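3.2 Cell layout and daily upkeep

We were delighted by how much steadier the Abella cell became once we stopped treating upkeep as a chore for the end of the week. Each shift now opens with a look at the finger pads, the screw heads on the gripper plates and the cable run under the breadboard, all from the wrist view (Figure 2a).

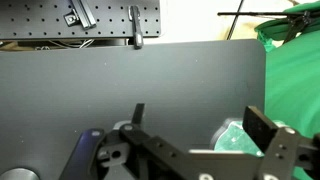
A full check takes 300 seconds, and every loose screw goes into the log by position. Between the June rebuild and the close of the log on 10/13/21 we recorded 1531 grasp cycles without resetting the wrist mount, a wonderful run for a gripper with this many linkages! Small items are laid out on the black table before the arm is brought in (Figure 2b).
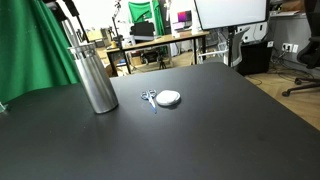 Nestor Cabrera objected that a log kept by position hides wear in the joints, and he asked for a second column giving the angle of each finger at rest. We added it, and it has already proved its worth.

Figure 2. The Abella cell: (a) wrist view of the gripper and breadboard; (b) tabletop with canister, scissors and round white pad; (c) gripper at the open mouth of a metal container.

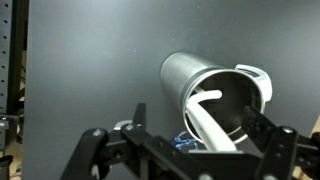 Section 3.2 | 2 min read

Curved, glossy parts remain our favorite test of finger alignment, and we repeat them after every pad change.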